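# Torico scheduler: nightly export stalls at 3,000 rows

Status: open, reassigned to Viola Pagano 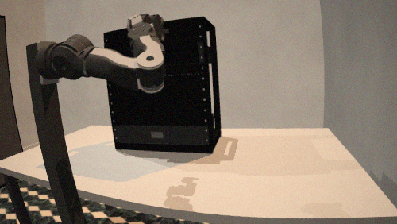 Reported by the billing desk on Saturday. The nightly customer export stops at exactly 3,000 rows and the job still marks itself as successful. The full list is longer than that, so every file since the July update is short. Vendor support says this is "a known display issue." I don't buy it. I opened the file in a plain text editor and the rows are missing from the file itself.

**Tried so far**

- Restarted the scheduler service. Same result, 3,000 rows.
- Cleared the temp folder, as suggested in the vendor's first reply. Same result. I'd be curious to know who this has ever helped.
- Ran the export by hand from the Morna admin page. Full file, no errors, finished in 16 minutes.
- Raised the job's memory limit, also the vendor's idea. No change, and I've put it back where it was.

So the manual run works and the scheduled one doesn't, with the same account, same query and same output folder. That ought to rule out the database, whatever the second reply from support claims.

**Khairul Hidayat, 9:40 a.m.**

Could it be the page size? The export pulls 200 rows at a time and 3,000 divides evenly. Maybe the scheduled job gives up after a set number of pages.

**Reply, 10:15 a.m.**

Worth a test, though "maybe" is carrying a lot here. Changed page size from 200 to 70 in the scheduled job only and ran it again. It stopped at 1,050 rows. That's 15 pages both times, so Khairul is right that it counts pages. I still can't find the setting. It isn't in the config file and it isn't in the release notes, which mention "improved export stability" and leave it there.

**Vendor, 1:05 p.m. (pasted from email)**

> There is no page limit in the current version. Please reinstall and confirm.

Not reinstalling. We did that in the spring for a different fault and lost every saved schedule. I sent back both row counts and asked them to explain 15 pages twice.

**Workaround**

Viola will start the export by hand each morning before billing opens. Please don't raise the page size to get past the limit. It might work, but then we'd have a cap nobody remembers until the list outgrows it.

**Still needed**

- An answer from the vendor that deals with the page count
- Rerun of the short files, oldest first
- A row count check at the end of the job, so "successful" means something

Leave this open until a scheduled run matches a manual one. A promise of a fix in the next release doesn't count.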